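**Wanted: people with bathrooms, kitchen sinks and opinions (August round)**

Hi there! I run the home try-out group at Manríquez, where we make small things for the places in a house that are always damp. Soap dishes, sponges, little trays, hooks that stay on the tile. I'm looking for 50 people to use some of them at home for a while and tell me what's wrong with them, and I'd love it if one of those people were you.

I should say that this started with my own bathroom. I had a soap dish with a solid bottom for years and I scraped the goo out of it with a butter knife (not a butter knife I'd serve anyone with, please don't worry). When I got to work on soap dishes for a living I became pretty boring at parties, and I've been collecting other people's complaints ever since. So bring me yours! The sliding around, the slots that clog, the sponge that smells by the end of the week, the color that looked great in the store and awful next to your towels.

**What you'd be doing**

You get a parcel with a slotted soap dish and a shaped sponge. You pick where they go: shower shelf, bathroom sink, kitchen sink, wherever you'd normally put such a thing. Then you live with them. Use the dish for soap if you're a bar soap person, or park the sponge on it between uses. I do want you to use them the way you'd use your own stuff, so if you usually leave a sponge sitting in the bottom of the sink, go ahead and do that and tell me about it.

Once a week I'll send you a short set of questions. It takes a few minutes. There's one longer phone call at the end, mostly me asking "and then what did you do with it?" over and over.

The whole thing runs for 84 days, start to finish. That's long on purpose – soap scum takes its time, and the first week with anything new is always nice.

**Who I'm looking for**

- Adults who do at least part of the washing up or bathroom cleaning at home
- Hard water, soft water, well water, I want all of it
- Big households as well as people living alone
- Folks who have trouble gripping or squeezing things are very welcome (last time we had too few, and I regret it)

If anybody in your home reacts badly to dish soap or foam sponges, please sit this one out. Same if you work for Grostix or Ukitz, sorry, they make things too close to ours.

**What you get**

A $50 gift card after the final call, plus you keep everything in the parcel. You can stop whenever you like, and if you make it past the halfway point I'll still send half. There are 2 parcels per person, by the way, the second one goes out midway with a fresh sponge and a changed version of the dish.

**How to sign up**

Write to the try-out desk at Manríquez, Room 624, Hatano Building, or drop a note in the box by the front door any time before 6 p.m. Tell me where you'd put the dish, what you use now, and the one thing about it that drives you nuts. No need to dress it up, two or three lines is plenty. I read every one of them myself, usually with coffee, and I'll get back to you by the end of August either way.

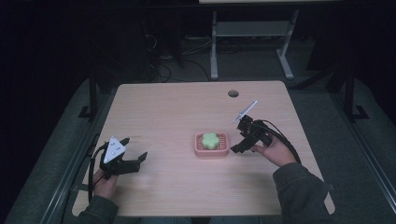 Evaristo Chávez: Count me in if a kitchen with very hard water is any use to you. Mine would go to the left of the faucet, where I've got a saucer right now, and the thing that drives me nuts is lifting the saucer and finding a puddle under it. Is it okay if my wife answers the weekly questions when I'm traveling? She does more of the dishes than I do.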